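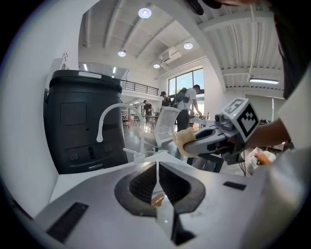
Gallery – Software and Control

Trastness is the planning and control software developed by the Nygård group for two-handed household tasks. The pages in this section record the work of the software team, from the collection of demonstrations through to the checking of individual trajectories. The notes were prepared by Gudrun Blomqvist and Edvin Strömberg, and were last revised on 14 Feb 2022.

Two-handed demonstration at the counter, recorded from one of the hand-held grippers. The second gripper, with its square marker on top, is holding a beige, sponge-like object near the white tap. Both tools are shown in the same view, and material of this kind is used to study how the position of one hand may be estimated from the camera of the other.

Technical notes to the gallery

Time alignment. Each gripper stores its own images and motion readings. The alignment module, written by Kobina Tetteh, brings the two streams on to a common clock before any further processing takes place. Pairs that differ by more than 2 milliseconds are returned for review and are not passed to the planner.

Pose estimation. Camera positions are recovered from fixed features in the room. Where the marker on the opposite gripper is in view, its position is added as a further constraint. Birger Berge maintains this part of the code and has asked that reports of drift be accompanied by the original recording.

Demonstration set. The current release contains 669 two-handed demonstrations, of which 400 concern work at a counter or sink. Recordings in which either hand loses tracking for a sustained period are kept in a separate folder – they remain available to those working on recovery after failure.

Planning. The planner proposes short sequences of movement for both arms together and tests them for collision before they are released to the controller. An earlier version treated each arm separately and was withdrawn in July. Configuration files written for that version will not load in the present one.

Viewing tool. Nokwood, the group's browser for recorded trajectories, displays both camera streams alongside the estimated path of each hand. Sessions of up to 800 frames may be opened without prior conversion. Requests for access should be addressed to Roscoe Haddad, who also receives corrections to the text of this page.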